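June 11, 2019
Dye bench, Noller workshop

Back at the indigo after a longer gap than I meant to leave. The last proper entry is from December, when the big vat went flat on us and I wrote three grumpy lines and closed the book, so let me try to be more useful this time, both for myself and for whoever picks up the next batch.

The vat I started on the weekend is the fructose one, made with the Nistuner powder instead of our usual. It smells sweeter than I remember, a bit like wet hay, and the surface had a good coppery skin on it when I took the lid off this morning. Underneath, the liquid was a clear yellow-green, which made me very happy after the winter we had with it! I fed it a spoonful of fructose anyway, stirred slowly in one direction so as not to beat air into it, and left it alone while I had my coffee.

The yarn is the Pace wool, the plain two-ply, 558 grams of it after scouring. I split it into 4 skeins and tied each one loosely in figure eights with cotton string. Please tie them loosely. I know I say it every time, but the pale bands on the sample skeins hanging by the door are all from ties pulled too tight, and they are mine, so I am allowed to complain about them.

First dip was a short one for all the skeins, then out to air on the rail. They came up green as peas and turned while I stood there – I have been doing this for years and I still stop whatever I'm holding to watch it. Second dip the same. By the third I was holding one skein back for a lighter shade and giving the others a little longer, and the wool was starting to show some depth, though still grayer than I wanted.
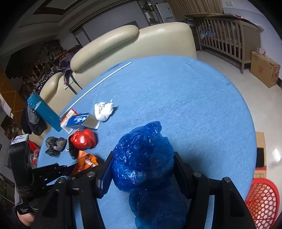

Shade is the thing I keep going around in circles on. The order from Grurkine asks for "a strong middle blue," and I have now heard that phrase used for nearly everything between a washed-out work shirt and ink. I would put the royal blue of the crumpled plastic bags at the bright end, brighter than this vat will ever give on wool, and the light blue of the tablecloth under them at the other, close to what a single dip gets me on a good day. What they want must sit somewhere in that gap, and darker than the halfway point if I am reading the letter right. I will send a tuft from each skein and let them choose before I go any further.

The pH had dropped by the afternoon, so I added a little lime, stirred, and put the lid back on to let things settle overnight. No more dipping until the sediment is down again. I got impatient about that in the winter and the yarn came out gritty and took forever to rinse.

To do: rinse the held-back skein and give it a vinegar bath, cut the tufts, find the good labels. The stock card for the Nistuner powder still needs filling in too, and we are nearly out of lime.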